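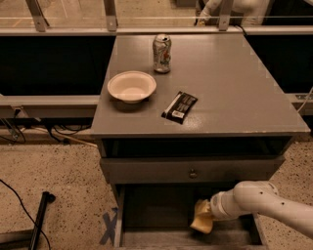

Horrocks House Residents and Studio Users
Minutes of the monthly meeting, September
Held in the ground floor common room, Monday, 6:30 p.m.

Present: Ottilie Frei (chair), Keith Fairclough, Dean Lambert, Neville Parsons, Ryan Marsden (minutes)
Apologies: none received

1. Minutes of the last meeting

Agreed, with one correction. Item 5 should say that the side door is locked at 9 p.m., not 10 p.m. Ryan to change the posted copy.

2. Matters arising

The hallway light on the second floor has been replaced. The noise from the pipes by the mail boxes is still there in the mornings. Dean has called Tatus twice and has a visit booked, but only for a first look. Carried forward.

3. Common room furniture

Ottilie went through what is in the room now and what is worth keeping. The long table stays. Two of the stacking chairs have loose backs and will go out with the next bulk pickup. Keith offered to try gluing them first and was given until the next meeting.

There was a longer discussion about the gray nightstand. Neville would like to get rid of it, as it was made for a bedroom and the top is scuffed at the front corner. Dean said it gets used every day and is the right height next to the armchair. Ottilie pointed out that the open shelf and the drawers are the only storage in the room apart from the closet. Keith suggested sanding and repainting the top and leaving the rest as it is. Agreed to keep it. Keith will do the top when the weather allows him to work outside, and will try to match the gray.

Neville asked for it to be noted that he would still prefer a proper cabinet. Ryan had a price of $400 from Lisora for a low one with doors, delivery included. Agreed to look at this again in the new year when the budget is clearer.

4. Tidying and the use of the drawers

Complaints about items left on top of the nightstand have come up at each of the last few meetings. Empty soda cans were mentioned most, followed by snack wrappers and bowls. Everyone agreed that food and drinks are fine in the room. The following was settled:

Cans go in the recycling bin by the side door, crushed or not.
Bowls go back to the kitchen, washed, on the same day.
Unopened snacks left out overnight can be taken by anyone.
The top of the nightstand is to be clear when the last person leaves.

Cleaning cloths will be kept in the lower drawer and nothing else will be kept with them. Dean had found batteries and a roll of tape in there and has moved them to the closet. The upper drawer is for pens, the sign-in book and the spare remote. The open shelf is for magazines, and Ottilie asked that people take the old ones home or throw them out.

Yellow cloths are for dusting and for the table tops. Floor cloths stay in the closet with the mop – they have been getting mixed up in the wash. Neville asked who does the washing. Keith has been doing it with his own laundry and is happy to go on with it, but wants the cloths left in the bag on the closet door and not on his doorstep.

5. Floor and glass partition

The speckled concrete floor needs a proper clean before winter. Ryan had a quote from Tovex to clean and seal it, which came to some $2000 with the hallway included. The feeling was that this was too much for one year. Agreed to ask for a price for the common room alone, cleaning only, and to compare it with renting a machine for a weekend.

The glass partition was discussed briefly. Dean will buy a longer squeegee and keep the receipt. Neville and Ottilie will do both sides once it arrives.

6. Bookings

There are 4 evening bookings for next month so far. Two of them overlap by half an hour and Ryan will speak to both groups. People who move furniture for a booking should put it back the same evening, including the nightstand, which has been found out in the hallway more than once.

7. Any other business

Keith has a spare set of coat hooks if anyone wants them by the side door. No objection.

Ottilie will be away for part of next month. Neville will chair if she is not back.

The meeting closed at 7:40 p.m.

Actions
Ryan – correct the last minutes; new price from Tovex; speak to the two booking groups
Keith – chairs; sand and repaint the nightstand top; coat hooks
Dean – Tatus visit; squeegee
Neville and Ottilie – glass partition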